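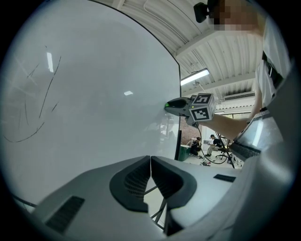
Option ledger does not match stock ledger after split

Product: Clindeo equity management
Modules: Pileo (reports), Kubo (payroll connector)
Customer: Hikholm
Opened by: Kazimiera Kozłowski, finance
Assigned to: Edivaldo Evangelista, customer support
Opened: 29 November 2024
Priority: High
Status: Resolved

Original request

We did a 10-for-1 stock split in September. The board approved it, our lawyers filed the amended charter, and we ran the split in Clindeo using the Corporate Actions screen. The stock ledger looked right afterward and still does.

Today I pulled the option detail report from Pileo for our auditors and the option pool does not tie to the cap table summary. The summary says one number for options outstanding and the detail report adds up to less. As far as I can tell the summary is correct and the detail is missing something.

We are preparing a confidential draft filing for our IPO and the auditors want this report before they sign off on the equity footnote. I need to know which report is wrong and whether any employee has been shown the wrong number.

What I already tried:
- Ran the report again with the as-of date set to today. Same result.
- Ran it with the as-of date set before the split. The two reports match.
- Logged out and back in, tried a different browser. Same result.
- Exported to CSV and added the column by hand to rule out a display problem. Same result.

Kazimiera Kozłowski

Reply from Edivaldo Evangelista

Thanks, the before-and-after comparison helps. I have opened your account in read-only mode and I see the same gap. The cap table summary and the Pileo detail report read from different tables, so a gap between them usually means some grants were updated in one place and left alone in the other.

Could you send me:
1. One grant ID that you believe is wrong in the detail report.
2. The file you used, if any grants were loaded by import instead of being entered on the screen.
3. Whether Kubo was switched on when you ran the split.

Please don't edit any grants by hand for now. Manual edits write a new line to the audit history and it gets harder to see what the split did.

Reply from Kazimiera Kozłowski

1. The grant belongs to Dorota Tokarz. She was granted 800 options before the split. She should have 8,000 now. The summary counts her as 8,000 and the detail report shows 800. The exercise price on the detail report is also the old one.
2. Her grant came in by import. We moved to Clindeo from spreadsheets and all of the older grants were loaded that way. Newer grants were entered on the screen. I have attached the import file.
3. Kubo was on. I didn't see anything in the instructions about turning it off.

Dorota is leaving the company and her exercise window is 30 days, so I would like hers looked at first. She is going to log in and see a number that is ten times too small.

Reply from Edivaldo Evangelista

I checked the grant. The underlying record is correct: 8,000 options at the adjusted price. What is wrong is the vesting schedule attached to it. The schedule still holds the pre-split quantities, and Pileo builds the detail report by adding up the schedule lines. The summary skips the schedule and reads the grant record.

The employee portal reads the grant record for the total and the schedule for the vested amount. So Dorota would see the right total and the wrong vested number. I have put a temporary block on exercise requests for her grant so she can't submit one for the wrong amount. The 30 days keep running while the block is on, so I am treating this as urgent.

I have passed the import file to Capucine Pons in engineering.

Reply from Capucine Pons

I went through the file and the job log from the split.

Grants entered on the screen use one of the vesting templates in your account. The split job updates those correctly. Grants loaded by import can have a custom schedule, where each vesting date has its own quantity. Yours do. The split job handles custom schedules in a second pass after the templates are finished.

In your case the second pass did not run. Kubo started its regular sync with payroll while the first pass was in progress and put a lock on the schedule table. The job waited, timed out, and was marked complete when it should have been marked failed. That is a fault on our side. There was no warning on the screen and you could not have spotted it from there.

To fix it I need to run the second pass again. It will only touch custom schedules that still carry pre-split quantities, so nothing gets multiplied twice. I would like to do it on a copy of your account first and have you check the output.

Reply from Kazimiera Kozłowski

Go ahead with the copy. Two questions.

Did anybody exercise options after the split using a wrong vested number? And did Kubo send anything wrong to payroll for tax withholding?

Reply from Capucine Pons

On exercises: there were 2 after the split, both on grants that use a template. Quantities and prices are correct on both. No exercises on the affected grants.

On payroll: Kubo sends exercise transactions only. It does not send vesting lines for options. Nothing incorrect went out.

The copy is ready. You will find it in the account menu under Test Environments. Please run the same Pileo report there.

Reply from Kazimiera Kozłowski

Ran it. Detail ties to summary. I checked Dorota's grant line by line against her signed agreement and it is right. I also asked my colleague Kazimiera Głowacki in legal to compare the other imported grants with the board consents, and she found no differences apart from a misspelled name that was already misspelled in our spreadsheet. We will correct that one ourselves.

Please run it on the live account. Will the audit history show what happened? Our auditors will ask.

Reply from Capucine Pons

Done on the live account. Kubo was paused during the run and is back on. Each corrected schedule has a history entry labeled "Split adjustment, second pass" with the old and new quantities. The entry carries the date of the correction, and the effective date is the date of your split, so reports with an earlier as-of date will not change.

Reply from Edivaldo Evangelista

The exercise block on Dorota Tokarz's grant has been removed. I have attached a letter to this ticket explaining the cause, the grants affected and the correction, which you can give to your auditors.

Reply from Kazimiera Kozłowski

Report rerun on live and it ties. Dorota can see the right vested amount in the portal. The auditors have the letter and the report. OK to close.

Resolution notes (support)

Cause: split job second pass timed out behind a Kubo sync and was marked complete.
Fix: second pass rerun on live account after customer check on a copy.
Workaround for other customers until the job is patched: pause Kubo under Settings, Connectors before running any corporate action. Turn it on again when the job status shows Complete and the Pileo option detail ties to the cap table summary.
Follow-up: warning text to be added to the Corporate Actions screen. Owner Capucine Pons.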